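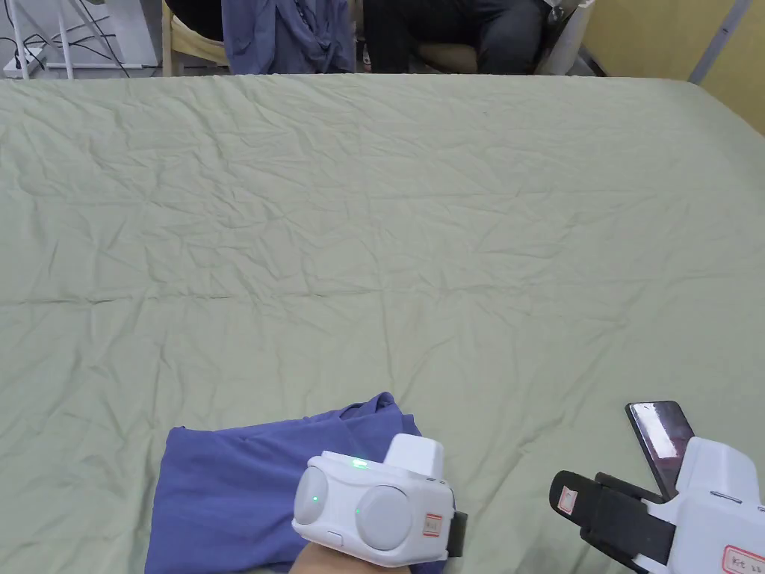

A reader wrote in under the old version of this list to ask why a room where people fold shirts needs an inspection at all, and whether I'd ever met a dangerous pillowcase. Fair question! I haven't. But I have caught my foot in a cable while carrying an armful of clean clothes, and I couldn't see a thing below my chin, so the list stays.

Folding room walk-through, Room 101, Somcombe building
Form 1322, short version with my comments

1. Power strip off the walkway
Needs work. The white strip is on the floor with a tangle of black cables coming out of it. I'd like the slack gathered up and the whole lot pushed back from where we walk. Please don't tape over the strip itself (I know, I know, it looks neater).

2. Stand legs and table legs clear of the route
OK with a note. When you're walking backward shaking out a sheet, a metal leg is exactly shin height. Look behind you first.

3. Green cover lies flat and stays put
OK. It's wrinkled all over and I'm not marking it down for that, wrinkles don't hurt anyone. What I check is the edge: give it a tug and see if the whole thing slides. If it does, tuck it under before you start folding. Also no pins, ever. I had one go into my thumb in August and I'm still cross.

4. Clothes checked before folding
OK. Run a hand over the pockets and seams, take out anything sharp, then fold. Blue things go on the green cover just fine, but dark things hide a dark button or a needle really well, so feel for them as well as looking.

5. One piece at a time on the surface
OK. I do like seeing a single garment out with lots of space around it. Piles creep toward the edge and then somebody lunges to save them.

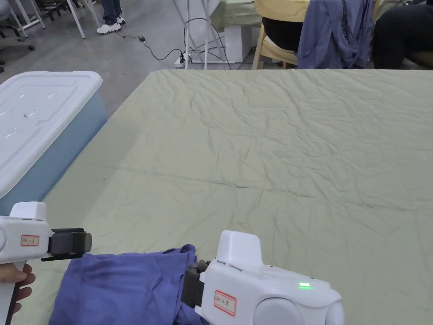 Page last changed: 9/27/18

6. Storage box
OK with a note. The big one with the white lid and the light blue sides sits right beside the folding surface, handy for reaching. Lid on when you're done with it, please, and nobody sits or stands on it. Lift it with 2 people if it's full, even if you think you can manage (I thought I could manage).

7. Floor
OK. The gray concrete is easy to sweep, and that's the best I can say for it. Lint builds up close to the legs and wheels, so get the broom in there. Closed shoes only. Sneakers are perfect.

8. Rolling chairs
Needs a decision. I'm happy for the office chairs to stay at the side, wheels and all, as long as they get pushed in after use. Camacho has asked for two of them back anyway, so this one may sort itself out.

9. Smoke alarm test
Not done. The Indeck ladder was over at Fostinmont again. I'll do it within 7 days and write the result in here.

Still open: items 1, 8 and 9. If you fix the cables before I get to them, put your initials on the paper copy by the door so I don't go hunting for a problem that's gone.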